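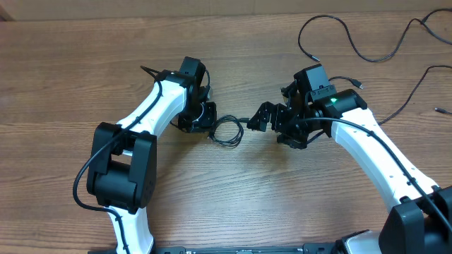
Un robot à deux bras est une machine formée de deux chaînes de pièces rigides, reliées entre elles par des moteurs. Les élèves qui ont visité l'atelier Okoth, à Dridside, le 26 août 2024, ont pu suivre une démonstration sur ce type de machine. Chaque pièce rigide s'appelle un segment. Chaque endroit où deux segments peuvent tourner l'un par rapport à l'autre s'appelle une articulation. Sur les bras de l'atelier, les segments sont blancs et courbes, les articulations sont logées dans des boîtiers noirs : on repère donc vite ce qui est rigide et ce qui bouge. Au bout de chaque bras se trouve une pince.

L'articulation

Ton coude ne se plie que dans un sens. Ton épaule tourne dans plusieurs sens. Une articulation de robot ressemble plutôt au coude : elle tourne autour d'un seul axe. Pour obtenir l'équivalent d'une épaule, les ingénieurs en placent plusieurs à la suite. Chaque axe s'appelle un degré de liberté. Plus un bras en possède, plus il y a de façons d'atteindre le même point.

Le servomoteur

Un moteur ordinaire, comme celui d'un ventilateur, tourne tant qu'il reçoit du courant. Un servomoteur reçoit un ordre différent : « va à cet angle et restes-y ». Il contient trois éléments : un petit moteur, des engrenages et un capteur qui mesure l'angle. Si l'angle mesuré n'est pas l'angle demandé, le moteur corrige. Cette comparaison recommence sans arrêt, même lorsque le bras paraît immobile.

Pendant la visite, Imani Minja, technicienne, a demandé au groupe combien de fois par seconde la correction se faisait dans le programme de démonstration. Les réponses allaient de 2 à 40. La bonne réponse était 300.

La pince

Les pinces ont des doigts qui se rapprochent et s'écartent. Fermer une pince est facile. La fermer avec la force qui convient l'est beaucoup moins. Une gomme supporte d'être serrée fort, un gobelet en papier s'écrase. Le programme fixe donc une limite : quand l'effort du moteur dépasse une certaine valeur, les doigts cessent de serrer.

Un câble souple pose un autre problème. Un cube garde sa forme quand on le soulève. Un câble se déforme dès qu'on le touche, et ses boucles ne tombent jamais deux fois de la même manière. Le robot ne peut pas apprendre par cœur une seule position. Il doit regarder, saisir, puis regarder de nouveau.

La caméra de poignet

Une caméra peut être fixée sur le poignet d'un bras. Elle se déplace avec lui et montre de près ce que la pince va saisir. L'image est envoyée à l'ordinateur par un câble. Il faut laisser à ce câble assez de longueur pour que le bras puisse se tendre sans tirer dessus.

La coordination

Avec une seule main, essaie de défaire un nœud de lacet. C'est long. La deuxième main sert à tenir pendant que la première tire. Avec deux bras, un robot peut répartir le travail de la même façon. L'ordinateur doit alors calculer les deux trajectoires ensemble et vérifier que les bras ne se heurtent pas. Le programme utilisé à l'atelier, Pletalness, garde une distance minimale de 47 millimètres entre les deux poignets.

Règles de l'atelier

On reste derrière la ligne jaune quand les bras sont sous tension.
On attache les cheveux longs.
On ne pose rien sur la table pendant un essai.
Le bouton d'arrêt d'urgence coupe le mouvement. Tout le monde a le droit d'appuyer dessus.

Vocabulaire

Axe : ligne imaginaire autour de laquelle une pièce tourne.
Capteur : composant qui mesure quelque chose, par exemple un angle.
Segment : pièce rigide située entre deux articulations.
Trajectoire : chemin suivi par la pince.

Texte : Caroline Kashindye. Relecture technique : Wekesa Mwakalinga.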